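Home | Kitchen | Laundry | Furniture | Workshop | Contact

Print this page | E-mail this page

Cleaning Upholstered Furniture

Find the care tag before using any liquid. It is usually stitched under a seat cushion or stapled to the underside. Code W means water-based cleaner is safe. Code S means solvent only. WS allows either, and X means vacuum only. If the tag is gone, treat the fabric as S until a hidden patch has been tested.

Vacuum first, with the upholstery tool, in overlapping strokes. Dark fabrics show lint along the seams, so finish those with the crevice tool – the brush tends to push lint deeper. Remove loose cushions and do both sides.

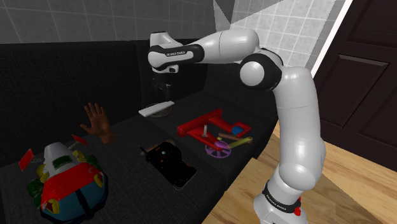
Last changed: 2019-10-23 by L. Olvera

For W fabrics, mix 2 teaspoons of clear dish soap into a quart of lukewarm water. Whip it and use only the foam. Apply with a white cloth, working from the outer edge of the stain toward the center. Blot with a second cloth dampened in plain water, then with a dry one. Do not scrub velvet or chenille.

Leave the cushions standing on edge until dry. In a closed room in July this took 19 hours; with a fan it took about half a day. Do not put damp cushions back on the deck, as the underside will hold moisture and smell.

Grease spots: cover with cornstarch, wait 42 minutes or longer, vacuum. Repeat before trying any liquid.

Seon-mi Bae writes that baking soda left a pale haze on her navy couch. A barely damp cloth should lift it from W or WS fabric. On S fabric, use a dry soft brush and the vacuum.

Print this page | E-mail this page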